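Snacks, mostly, and the move

10 pm, kitchen still half in boxes, typing this with the laptop on the ironing board. No post in weeks, sorry. Moved to Messtead. Will do a proper post on the move when I find the box with my chargers in it.

Meantime, snacks. Been thinking about snacks way too much.

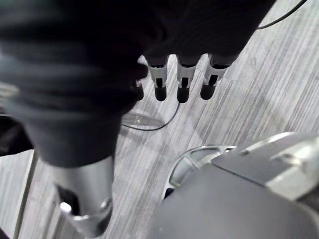
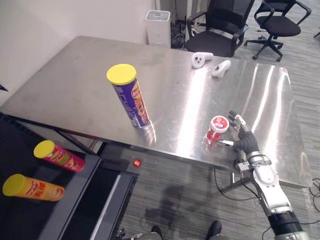
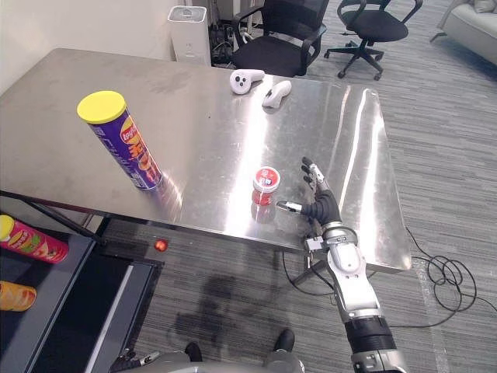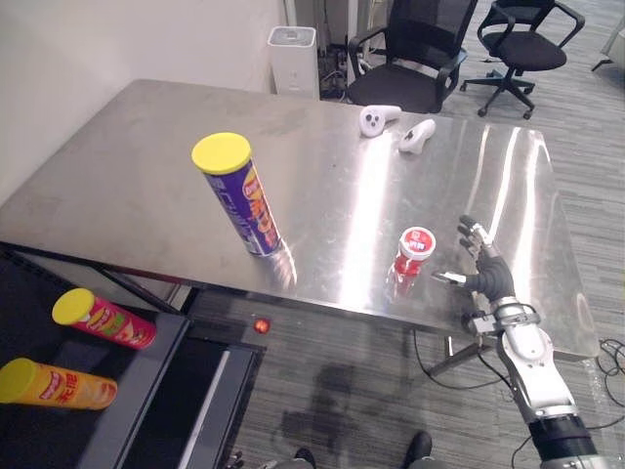
Purple can with the yellow lid in the last three, and the little red one next to it.

So. Chips. I have been a chip person all my life and I'm trying to work out if I still am one. Turned 33 in the spring and something shifted. Not healthier, don't get excited. Just pickier. Used to be I'd eat whatever was open. Now I stand in front of the cupboard for ages like it's going to tell me something, then close it and have toast.

Part of it is the move. Old apartment was upstairs from a corner store, open till midnight, and I never had to plan a single thing. Want something salty, go down in socks (yes, socks, they knew me). New place the closest store is Pacheco, on the far side of the park, and it shuts at 8. So if I haven't thought about it by dinner, too late. I have never in my life thought about snacks before dinner. It's a whole other way of living.

Pacheco is good though. Kind of a dark store, narrow, the carts all pull left. Produce is so-so, tomatoes not great. But the back aisle! Whole wall of nuts and dried fruit in bins, you scoop your own, and a shelf of stuff I can't read the labels on and buy anyway. Got a bag of roasted chickpeas with some kind of sour powder on them, ate the lot walking home across the park, went back the next day and they were out. Still out. I check.

Which is how I ended up at Fistik. Little nut place by the bus station, roast their own, you can smell it from the crosswalk. Pistachios mainly, the clue's in the name I guess. Also almonds, also hazelnuts, also a sesame brittle that I think took a chip out of my back tooth. Dentist is on the list. Everything is on the list.

Anyway the pistachios. Still warm when they put them in the bag. Salted but not like chips are salted, where your mouth goes numb halfway down. And you have to do the work, shells and all, so it slows you down. I read somewhere that's why people eat less of them. Didn't work on me, I got fast. There's a bowl of shells next to me right now and I'm not going to say when I started on it.

The bad part is the price. I added up what I spent on snacks since the move, off my card, and did not enjoy it. Times that by a year and I could go on vacation. A short one. With packed lunches.

So I got the tracking app everybody at work has, Feseo. You put in what you ate and it gives you a little color for the day. Lasted 2 weeks. First few days were fun, I like a chart. Then it wanted to know how many grams of pistachio and whether that was in the shell or out of the shell, and I put in the wrong one and it told me I'd had 4000 calories by lunch. Day went dark red. Never opened it again, it still sends me a notification in the afternoon with a waving carrot. Need to find where you turn that off.

What has worked, a bit:

Eating real lunch. Boring, I know. When I have a proper lunch with bread in it I'm not prowling at 4. When I have "a yogurt" I'm prowling by 2.

Putting stuff in a bowl. My mother did this with everything, chips went in the bowl, the bag went back up on top of the fridge, and I thought she was so strict. Now I own a chip bowl. It's blue. It was also her bowl, I took it when she cleared out the house and I'm pretty sure she knows.

Tea. Didn't expect that. Half the time I'm just cold.

Popcorn in a pot, real popcorn, with a lid, no microwave bag. New stove is electric and I've burned it more than not, the coil stays hot forever so you have to move the pot off before you think you do. When it comes out right though, with butter and a lot of black pepper, better then anything in a can. Tried it with paprika, no. Tried it with the brewers yeast flakes people go on about, hmm, ok, maybe. Need to give it another go when the kitchen doesn't smell of smoke.

What hasn't worked: rice cakes. Celery. Freezing grapes, which everyone swears by and which hurt my teeth (see brittle, above). Hiding the good chocolate from myself. I know where I put it, I was there.

I still want chips. That's where I've got to. A few times a week, something crunchy and too salty, at night, with the TV on. I don't think I want to be cured of it. I'd just like to pick the kind I like and eat them out of the blue bowl and not out of the bag over the sink at midnight.

Next up is trying to make those sour chickpeas myself. Somebody in the line at Pacheco told me it's sumac, somebody else said citric acid, they kind of got into it. Going to try both. Oven here runs hot on one side so half of them will be charcoal whatever I do.

Also if anyone local knows what day they restock the back aisle, please, leave a comment. Comments should be working agian, I changed something in the settings.

Ok. Bed. Boxes tomorrow.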